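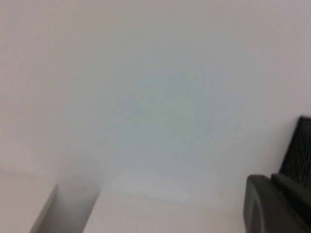
Issue 255

Hello again from Bullport, and welcome to the one issue a year where I talk about nothing but the book swap. If you came for the tomato report, it's moved to next month, and I'm sorry, but the tomatoes are still green anyway.

The fall swap is Wednesday, September 4, 2024, in the long room over Eskildsen, doors at four in the afternoon. Come up the side stairs, past the bikes. The front stairs go to the dentist, and he has asked me very nicely to mention it.

For anybody new, the rules fit on a napkin. You bring books, you leave them, you take other books home. We don't do tickets or tokens and I don't care if your numbers match. We tried the token thing two years ago and spent the whole evening settling whether a hardcover was worth two paperbacks and what to do about a cookbook with pages stuck together. Never again! If you've got nothing to bring, come anyway. There is always too much of everything except picture books, which I'll get to.

We took in 674 books in May, which is the most we've ever had, and I know the number because Junpei Minami stood by the door with one of those clickers the whole time. He says he may have clicked a few people by mistake. I slept very badly after that swap. Not from worry, I just lifted a lot of boxes and my shoulder had opinions. So this time there are 30 apple boxes, the flat kind with the hand holes, and when a box is full it's full. Please don't bring books in those giant blue tote bags. They look wonderful in your hallway and then it takes two of us to get one up the stairs.

What people ask me for

I've been keeping a list in the back of my calendar since spring, and it's a funny list. Mysteries, of course, but only the kind with a village in them. Anything on sourdough, still, after all this time. Large print westerns. A surprising number of you want sea stories, and I blame the lighthouse documentary. And picture books, picture books, picture books. Families hang on to those, and I completely get it, I've got a box of them in my own closet that I'm not ready to talk about. But if your youngest is taller than you are, maybe go and have a look at that bottom shelf.

What we don't need is encyclopedias. I love them, I grew up with a set, and I read the volume with the frogs in it until the spine gave out. But we had a full set left over in May and it is living in the back of my car. The gas mileage is terrible. Same goes for computer manuals from before your last three computers, diet books, and anything that's been in a basement long enough to smell like one. Open it in the middle and take a sniff. You'll know.

Covers, and why I've changed my mind

I used to be a bit of a snob about this. My mother covered all our books in brown paper, so I grew up thinking the outside was there to keep the inside clean, and people who picked a book by its jacket weren't serious. Then I started watching folks at the swap. Hardly anyone reads the back! They walk along the table with their heads tipped over, and a hand goes out, and it's because of an orange spine or a dog or a nice big moon. And then half the time they write to me later and say it was the best thing they've read all year.

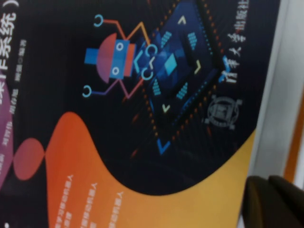 A navy cover with a robot on it, seen sideways.

So in May we tried laying books face up on one table and leaving the rest spine up in boxes, as usual. It wasn't any kind of fair test. The face-up table was by the window and next to the lemonade. But it emptied out before six o'clock, and the boxes were still half full when we stacked the chairs. Dark covers with something bright in the middle seem to go fast, and so does anything with a face on it. Plain beige ones with gold lettering sit there like the last kid waiting for a ride home. I took a beige one myself out of pity. It was a history of salt and I loved it and I've been boring people with it ever since.

This time we'll have five tables, all face up, with the boxes underneath for refilling. If you see a gap, fill it from the box below. You don't need to ask me. You don't need to alphabetize, either, and I'm looking at a few of you when I say that. You can't alphabetize a table with forty hands moving over it — I've watched people try and it makes them sad.

Štefánia Hudec is doing the children's corner again, with the rug and the short chairs. She would like it known that adults are allowed on the rug but should have a plan for getting up. She'll read aloud at half past four and again at half past five, and she takes requests within reason. Last time somebody asked for the same bear book four times running and she did all the voices every time. I couldn't have.

The great Mutance hunt

A few issues back I mentioned a paperback called Mutance that somebody described to me in the checkout line, and I've had more mail about it than about anything I've written, including the raccoon. So here's where we stand. Boris Ondrejka had a copy, lent it to his brother-in-law, and got back a different book. Ansel Calloway remembers the ending, but won't tell me, since he thinks I should have it fresh. Two people have written to say it's about gardeners on an island, and one wrote to say it's about a divorce. It may be both. If you've got it, I'm not asking you to give it up, I just want to borrow it for a weekend and I'll bring it back with a pie.

While I'm on the subject of lost things, these got left behind in May and they're still in my hall: a green cardigan with one leather button, a child's rain boot (left foot), reading glasses in a case with daisies on it, and a casserole dish with the name washed off the tape. The casserole dish is a good one, and I'll admit I've used it.

Things tucked inside

Please shake your books before you bring them. I can't say this enough. In the last few swaps we've found a boarding pass, a pressed pansy, a dental bill, somebody's whole Thanksgiving shopping list with "NOT the cheap butter" underlined, and a very sweet letter that I read two lines of and then closed up quick. The letter got home all right. The pansy I put in a frame in the kitchen. Money turns up now and then, never much, and it goes into the coffee jar unless you come and claim it.

I'd also ask you to leave the inscriptions in. People tear out the front page because they're embarrassed, or they feel it's disloyal to Aunt Somebody. Leave it! I have a bird guide that says "To R., so you'll stop calling them all sparrows" and I wouldn't trade it for a clean copy.

Little supplies

Every swap I run out of the boring stuff, so I'm asking early. We need pencils, since people like to write down titles they aren't taking. We need sticky notes for the "staff pick" slips, which anyone can write, there being no staff. Scissors that cut. A roll or two of masking tape for the box labels. If you have a spare pen cup or desk caddy that isn't doing anything for you, one for each table would be a big help, as I'm tired of finding pencils in the lemonade.

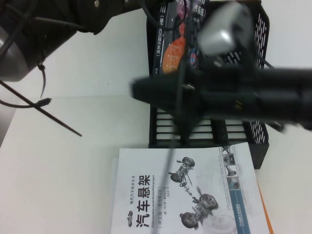 Black mesh desk organizer, white tabletop.

Kamil Halás has offered to sharpen all the pencils, which he finds relaxing. He's also the person to see if you have a torn page or a loose cover. He'll bring his glue and his flat little brushes and sit by the radiator, and he doesn't charge, though he's partial to ginger cookies. He can't do anything for a book that's been in the bath. He'll be kind about it, but he can't.

Coffee is from Favik as usual, and they've said they'll do the cinnamon one if we return the big urn clean this time. I'm washing it myself. If you'd like to bake something, wonderful, just put a card by it if there are nuts. Nothing with frosting or powdered sugar, please, for the sake of the books. We had fingerprints on a whole shelf of gardening last fall.

We pack up at eight. Leftovers go to the waiting room at the tire place, which has been asking, and to the laundromat shelf, and whatever's still there after that comes home with me and the encyclopedias. If you have a truck and a free half hour at eight, you'd be doing me a real favor. Write back to this email or just catch me on the side stairs.

Tomatoes next month.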